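Troncoso Walking and Travel Club
Minutes of the March planning meeting

The meeting opened at 7:10 p.m., a little later than planned because so many of us were still catching up over coffee, and it was lovely to see such a full room after the winter. The minutes of the last meeting were read and accepted with one small correction (the ferry to Grisudero leaves from the north dock).

Spring trip. Shengli Yin gave us a very enjoyable report on the Grisudero visit. The Gemiveck Guesthouse can hold 12 rooms for us, breakfast included, and will keep them until the deposit of $1000 is paid. There was a long and cheerful talk about whether to stay two nights or three. Three nights won on a show of hands, with two against.
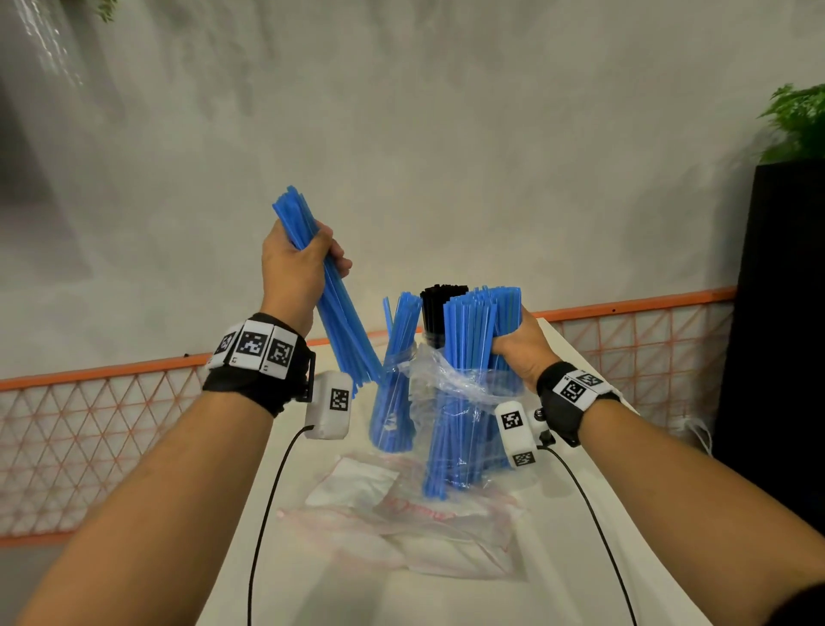 Shengli also reminded everyone that the path up to the lighthouse is steep in places, so please do bring proper shoes, and a warm layer for the boat even if the morning looks fine.

Luggage. One bag each, please! The Pralix minibus has less room in the back than the one we had last year, and we all remember the drive home.

Fall trip. Ideas so far are the lakes or a city weekend. Left open until next time.

Action: Shengli to pay the deposit and send out the room list. Members sharing a room to let Shengli know who with.

The meeting closed at 8:45 p.m., with warm thanks to those who baked.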